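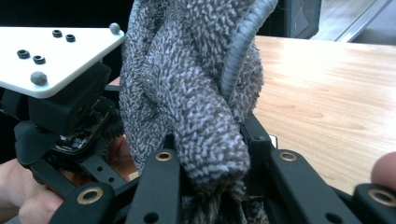 April 29, 2020. Storkwood bench, hand-held grippers, cube and towel.

Picking up from Trygve's note on grip labels. His point was that our demos mix two things under "closed": fingers stopped by a hard object, and fingers stopped by cloth that keeps giving. The width reading looks alike for both at the start of a grasp and then drifts for the cloth. The policy trained on the January set lets go of towels early and I think this is why.

Plan for the day was to collect demos with one rigid object and one soft one on the same table, same two grippers, and label the grasp by the slope of the width signal after contact instead of by a fixed threshold. Window after contact is 300 ms. Folke wanted it longer, but then quick regrasps fall inside it and get merged.

Liv and I took turns demonstrating. Elsa ran the recorder and called the starts. Rule for the cube: one gripper holds, the other comes in from the side, pause, release. Rule for the towel: pinch near the middle, lift, pause, set down. No smoothing between demos, the folds are meant to vary.

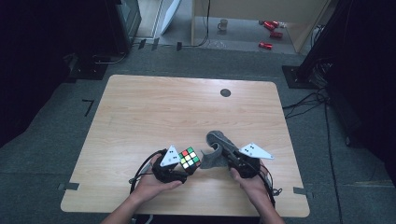 Both grippers over the table, cube held in the left one.

We got 50 demos, 25 per object. Threw out 4 of the towel ones where the pause was skipped. The cube ones are all usable, though in several the second gripper touches so lightly that contact has to be marked by hand.

Results, offline labels only, nothing run on the arm yet:

Cube: slope is close to flat right after contact. The old threshold and the new label agree on nearly everything. No gain, no harm.

Towel: the old threshold marks "closed" too soon, while the fingers are still moving in. The slope label comes later and sits much nearer to where Elsa put her hand marks. It gets confused when a thick fold slides between the fingers — the width jumps and the label flips to open and back. A short hold on the label would cover most of those. Haven't picked a value.

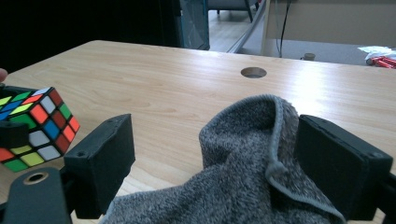

Towel between the fingers, cube off to the left.

Wrist view is also worth a look before we add it as an input. With the towel bunched up between the fingers it takes over a lot of the view, and the contact line is hard to find by eye. Yaneth thinks the image encoder will cope. I'd train with and without and compare.

Sync between left and right streams was fine after Folke restarted the Drakos logger. Before that the right stream lagged, so the warm-up takes are not in the set.

To do:
Label hold, try a few values on the towel set.
Retrain with slope labels, same seed as the January run.
Ask Trygve for his hand marks so we can check them against Elsa's.
Liv to write down the pause rule, we each did it a bit differently.
Towel demos again with a second person who hasn't seen the labels.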